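Hulthorpe desktop teardown notes
README, revised in March

What is in the folder

Notes, part lists and pictures from working inside old office desktop towers: opening the case, getting at the processor socket and the memory slots, putting parts back. There are 519 entries in the notes file and 680 pictures. Of the entries, 47 are marked "unsure", and I would treat a good many of the others the same way.

The folder began as a replacement for the Clastitow parts sheet, which a lot of people who refurbish office machines still pass along. I don't trust that sheet. It gives one layout for a whole family of towers, as though every case that left the plant had its cables routed by the same careful person. Open two of them and the claim falls apart.

What the notes cover

Each entry has a case label, a board label, a line on the state of the socket, a line on memory, a line on cables, and a free text field. The free text field is where most of the useful material ended up. The other fields were filled from a fixed list of terms, and the list was too short.

"Socket state" can be empty, filled or unknown. It says nothing about whether the contacts are any good. I have seen people read "empty" as "ready for a chip", and that reading is wrong. An empty socket with a bent contact gets the same word as a perfect one.

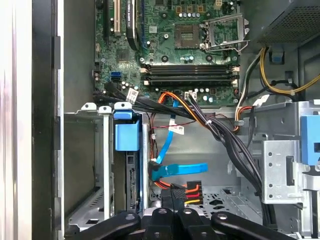

Cable routing is the field I would lean on least. The official term list offers "clear", "partly blocked" and "blocked", and three people given the same open case will pick three different words. Take a tower where a thick black bundle held with a white zip tie runs diagonally across the middle, with an orange SATA cable coming out from under it. Is that blocked? The socket is open to the hand, and the four memory slots have their latches at both ends. I would say partly blocked and then write a sentence in the free text. The Clastitow sheet would say clear, and I would like to know who checked.

Known problems

Slot counts. Some entries count every memory slot on the board, others only the ones that could be made out in a picture. The two kinds are not told apart. If a count matters to you, go and look at the board.

Labels. Board labels were copied by eye. Nineteen of them have a character I would not swear to, mostly 8 and B. They carry a question mark in the file. Please leave the question marks in if you pass the list on.

Wire colors. Color is recorded as seen and means only that. Don't use it to decide what a wire carries. The guides that tell you a color is always a given voltage have not met enough cheap power supplies, or enough repairs.

Drive bays. "Tool-free" was dropped as a term. It came from sales material, and plenty of the drives in these bays had been screwed in anyway at some point.

Times. The first version had a column for minutes per job. I took it out. The figures measured how well a person knew that one case and were being quoted as if they said something about the design. 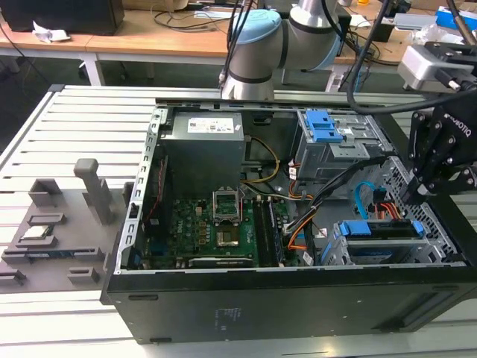
Hiltaneck wrote back that the socket field ought to be split in two, one part for whether a chip is in and another for whether the retention frame is open or shut, and that leaving the frame out makes the order of steps impossible to follow for anyone new to the work. The same message asked for a line saying where the processor is set down once it is out of the board, on the grounds that more pins and pads get spoiled on the bench than in the case.

I agree with the first point and have started on it. The second sounds right, but no figures came with it, so it goes in as a suggestion. The new field is called "rest place" and is blank for all the older entries. Blank means not recorded.

Using the notes

Fine for: practicing part names, checking what an open tower of this general age may look like, writing a better term list than mine.

Poor for: buying parts, judging whether a board works, settling an argument about the right order of steps.

The Luo list of board names can be matched against ours by board label. Expect misses. Where the two disagree I have kept both names and picked no winner.

Corrections are welcome if they come with the case label and the entry number. "I have one of these and mine is different" is probably true, but I can't do much with it.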